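### 4.2 Small glossy objects on cloth

For this part we swapped only the fingers and the wrist camera settings. Arm, controller and policy weights stay as in 4.1. Two finger sets: the stock Kandon pads (flat, rubber faced) and the narrow Dendine tips, which are stiffer and taper to a squared end. Both are driven by the same Sharifi controller at the same force limit, so any difference should come from the shape and the contact surface and not from how hard we squeeze.

Objects were chosen to be awkward. White, rounded, low to the surface, not much texture for the camera to hold on to. The set has an earbud, a charging case and an oval tray with two shallow cavities, plus the pegs and caps already used in 4.1. Everything goes on a soft sheet laid over the bench. We did not iron it or pin it. Folds are part of the test – a hard bare top makes the approach height far too easy to guess, and earlier numbers from our own lab were flattering for exactly that reason.

Each finger set got 600 attempts, split evenly over the objects, positions redrawn by hand after every 200. Lighting was left alone during a block. A attempt counts as a success if the object is lifted clear of the cloth and held for 6 seconds. Dragging the object and then lifting it still counts, but is logged separately. Lifting the cloth with the object on top does not count.

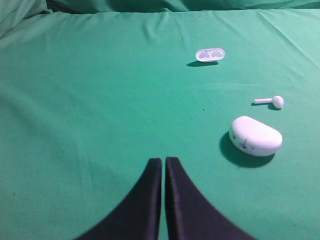
**Figure 4.** Wrist camera view with earbud parts on the green sheet. Gripper fingers at bottom centre, open tray furthest away, single earbud and closed case on the right.

The case was the easiest for both sets. Domed top, but wide enough that the fingers can come down either side without much precision. Main failure with the Kandon pads: closing too high on the dome, so the case squirts out forwards. The Dendine tips reach lower and mostly avoid this, at the cost of sometimes catching the sheet. Once cloth is pinched the force reading looks like a good grasp and the controller carries on happily. We have no fix for this yet beyond a retry after the lift check.

Earbud results are much more mixed. A grasp across the stem works with the narrow tips if the wrist yaw is within a few degrees. Across the head it tends to roll. The stock pads hide most of the earbud from the wrist camera during the last part of the descent, so the policy is more or less working from memory there. Slowing the descent helped a little. It also pushed cycle time up by 60 per cent, too slow for the Wustum line this work is meant to feed.

The tray we had expected to be simple and it was not. It is low, and the rim gives little to hold. Shadow seems to matter more than we thought: when the dark strip under the near edge is visible the height estimate is decent, when it is washed out the fingers stop short and close on air. Shadows also caused trouble round the case, where the darker patch on the cloth was now and then segmented as part of the object and pulled the grasp centre sideways. Turning exposure down a step removed most of these cases but made the rims harder to find. We kept the lower setting for all remaining blocks.

Camera position was not varied here. Binta Fashola repeated a short block with the camera tilted further towards the fingertips and saw fewer late misses on the earbud, though the far objects then drop out of view at the start pose, and the arm has to search. That trade off is taken up again in 4.4, togther with the second camera on the mast.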